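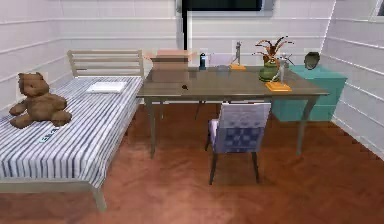 Call for Participants: Testers for the Grasport Room Kit

Grasport is looking for people who will work with our simulation kit for home robots and tell us, in detail, what is good and what is not. The kit is called the Room Kit. It contains furnished rooms, the objects that belong in them, and a set of written tasks for a robot to carry out. The trial is open to single persons and to small teams of two.

What the kit is for

Many groups who write software for household robots do not have a household to test it in. They have one table in a laboratory and a box of objects. With the Room Kit, you load a room, place your own robot model in it, and give it a task such as "put the teddy bear on the desk" or "bring the bottle to the bed." The bedroom is the room where all testers will begin. It has a bed with a striped bedspread, a desk with a chair pushed partly under it, a teal cabinet, and a number of small things to pick up. Some of them are easy to take hold of. The figurines on their orange bases are more difficult, and we would like very much to know how your grasp planner deals with the thin arms and legs.

Every object can be moved, removed or exchanged from a simple text file. You can also save a room in the state you like and return to it later, so that two different controllers can be compared from the same starting point.

What is in the package

Testers receive a license for the length of the trial, the bedroom and the other rooms as they are released, the library of 143 objects, the written tasks, and the manual. The manual is in English only for now. A Portuguese version is planned but it will not be ready before the trial ends.

You do not receive a robot model from us. Please bring your own. The usual file formats for robot descriptions are accepted, and if the import fails we will help you with it by email.

What we ask from you

The trial runs for two months. In this time we ask every tester to:

- install the kit and write down each place where the instructions were not clear
- run the bedroom tasks with your own robot model, a minimum of 20 attempts for each task
- choose one more room and write your own task for it
- send us a short report every second week, using our form
- take part in one video call at the end, which will take less than an hour

Please count on some 2 hours of work in a normal week. The first week will take longer, mainly for the installation and the import of your model.

We are interested in failures. If the gripper goes through the desk, if a plant leaf shakes without reason, if the bear slides on the bed when it should lie still, we want the saved file and a few lines about what you were doing. A report with only kind words is of small use to us.

Who can apply

You should have experience with at least one physics simulator and be able to read and change a Python script without help. You do not need a degree. Students are welcome, and so are hobby builders who have a robot model of their own. We would also be glad to have one or two testers who teach, because we want to know if the kit can be used in a classroom where not every computer is strong.

For the hardware, you need a desktop or laptop computer with a separate graphics card. The kit runs on Linux and Windows. It may start on a computer with integrated graphics, but the window light and the shadows will be switched off and we can not promise that the speed is acceptable.

People who work for a company that sells a similar product can not take part. If you are not sure whether this concerns you, write to us before you apply.

What you get

After the final call, each tester receives a full license for one year, without cost. For teams, both members receive it. We also pay a fixed fee for the reports. The amount depends on the country where you pay tax, and we will tell it to you in the invitation, so you can decide before you sign anything.

All results that you make with your own controller remain yours. You may publish them. We ask only that you name the version of the kit, as numbers from different versions should not be compared. Your reports to us are confidential on both sides, and we will not quote you in advertising without your written permission.

How to apply

Write an email with the subject "Room Kit trial" and include the following:

- your name, and the name of your partner if you apply as a team
- the robot model you would use, with the type of gripper
- the simulator you know best
- the graphics card in your computer
- a few sentences about a task in a home that your robot does badly today

The last point is the one we read first. It does not need to be well written. Please do not attach a CV, and do not send videos larger than the mail server will take. A link is better.

Applications are accepted until January 1, 2023. Kamlesh Dixit reads all applications and will answer each of them, also the ones we must refuse. Questions about the physics, the file formats or the import of your model should go to Ayodele Usman, who is responsible for the objects in the kit. Both can be reached through the contact page of Grasport. Please write "trial" in the first field of the form so that your message does not land with the sales requests.

A second trial, with a kitchen as the starting room, is planned for September. If you have no time now, you can ask to be put on the list for that one.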